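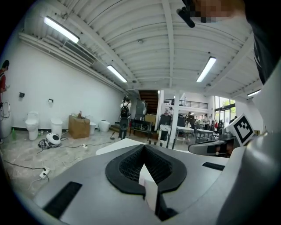
Workshop, ceiling lights on, duct along the left wall.

August, 7:40 a.m.

Indigo vat, continued. Second week on the Fonseca linen.

Opened the vat before breakfast. Surface coppery, liquid underneath yellow-green when I drew some up in the glass. Smell fine, a bit sweeter than last week. pH strip read between 10 and 11, closer to 10, so I added a level spoon of lime and stirred slowly to the bottom, then left it with the lid on. Did not add fructose. Last time I corrected both at once and could not tell which one had done the work.

Stock used so far: 400 g of indigo from the Prundano tin. That tin is the older batch and grinds coarser than the new one. I hydrated it overnight with marbles in the jar and still found grit at the bottom. Next time two nights.

Linen is piece 77 in the cloth book, scoured twice with soda ash. The first scour water came off the color of weak tea, the second nearly clear. Tegwen Mostyn thinks a third scour would help with the blotches near the selvage. I think the blotches come from the cloth floating up and touching air while it is in the vat. We can settle it by scouring one strip three times and dyeing it beside a strip from the same cut.

First dip at 9:15. Six minutes, cloth held under with the net. Came out green, turned in the air in a couple of minutes, then hung for half an hour before the next dip. Second and third dips the same. After the third it was a mid blue, a little gray when compared with the Zistthorpe sample card. Wet cloth always looks darker, so no judgment until it is rinsed and dry.
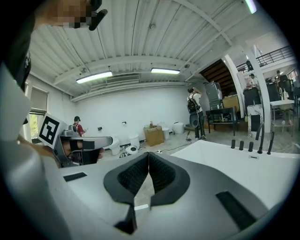

Fourth dip was weaker than the third. The cloth took longer to turn and the green was pale. Vat temperature had dropped, I think, as the heat mat was switched off at the wall. Turned it back on and wrote ON in marker on the plug. Stopped dipping for the day.

Rinse: cold water, three changes, then a short soak with a splash of vinegar, then cold water again. Some blue in the first change, hardly any in the last. Hung in the shade.

The Brillico detergent is not for indigo pieces. Someone has moved it next to the neutral soap and the two bottles are the same shape. I put it back on the top shelf. It has brighteners in it and the swatch I washed with it in spring has a cold cast that I can't get rid of.

Order 3526 (lime, soda ash, pH strips) has not arrived. We have enough lime for one more correction and plenty of soda ash. Strips are nearly gone, so please cut them lengthwise.

To do:
Check vat temperature first thing, before stirring.
Fructose only if the liquid has gone blue.
Cut two strips from piece 77 for the scour test and mark them with thread, as pencil washes out.
Strain the grit out of the Prundano jar and grind it again.
Ask Tegwen for the Zistthorpe card back when she is done matching the wool.

4:30 p.m. Linen almost dry. Lighter than I wanted, even color in the middle, one pale streak along the fold. Two more dips once the vat is warm.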